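Dultodus: second-hand card price listings

4 min read

## What's in it

Dultodus is a table of 1,161 asking prices for trading cards and sealed packs, copied by hand from classified ads and shop websites. Please read the word "asking" twice. A listing tells you what a seller hoped for on the day they wrote the ad. I have seen price guides built on exactly this kind of material and sold as "market value", and I don't buy it.

The table covers 80 sellers. Each row has a listing ID, a seller code, the item type, the condition as the seller put it, the price in dollars, postage if given, and the month the ad was first seen. Collection stopped in July.

## Item types

There are two values, `sealed` and `single`. Mixed lots were left out, as we couldn't agree on how to split a price across a shoebox of commons.

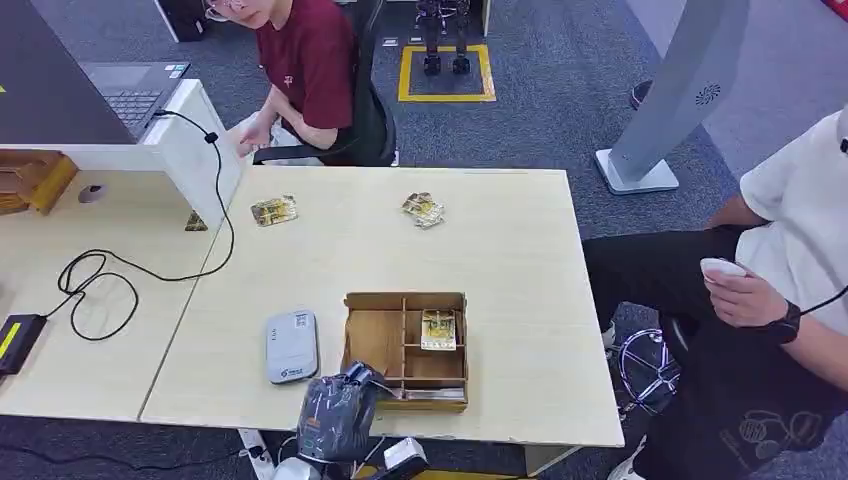 Two sealed packs on the table, with another standing in the divided box.

`sealed` means the seller said it was sealed. We didn't handle the goods in the ads and have no way of checking whether a wrapper had been opened and glued shut again. Cirilo Arriaga thinks resealing is rare. I'd like to see his evidence, and so would he.

## Condition

This is the weakest column. Sellers used 7 different grading words, and "near mint" turned up on cards whose own ad mentioned a crease. Glória Paiva mapped the words to a four-step scale in `condition_mapped`. She did it carefully, but a careful mapping of unreliable labels is still unreliable. The seller's wording is kept in `condition_raw` and I'd use that.

Shahab Jafarzadeh re-coded 200 rows without looking at Glória's answers. They disagreed mostly over the middle two steps, so if you must have a scale, merge those. 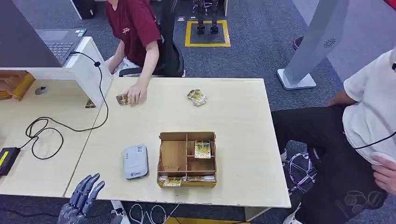

## Prices

Missing postage is blank, never zero. An earlier version filled the blanks with zeros and made the Pedenside sellers look like bargains, which they aren't. If you have that file, delete it.

Ads that were reposted at a lower price appear as separate rows with the same listing ID. Whether the drop means anything is up to you. Plenty of sellers start high on purpose so they can be seen to come down.

## Please don't

- Quote an average from this as what a card is worth. About a third of the ads were still up when we stopped looking.
- Train a price predictor on it and tell people it works. Timothée Hervieu tried, and his model mostly learned which seller it was looking at.
- Compare it with the Skikora price guide. They won't say where their numbers come from.

## Known problems

Seller codes may hide duplicates. Two of them use the same spelling mistakes and the same favourite adjectives, and I suspect they're one person. They stay separate until someone can show otherwise.

Foil and non-foil versions share an item name in the older rows. Check the `notes` column.

## Corrections

Send them to Jacinto Contreras with the listing ID and a copy of the ad. "I know this card and that's too much" is not a correction.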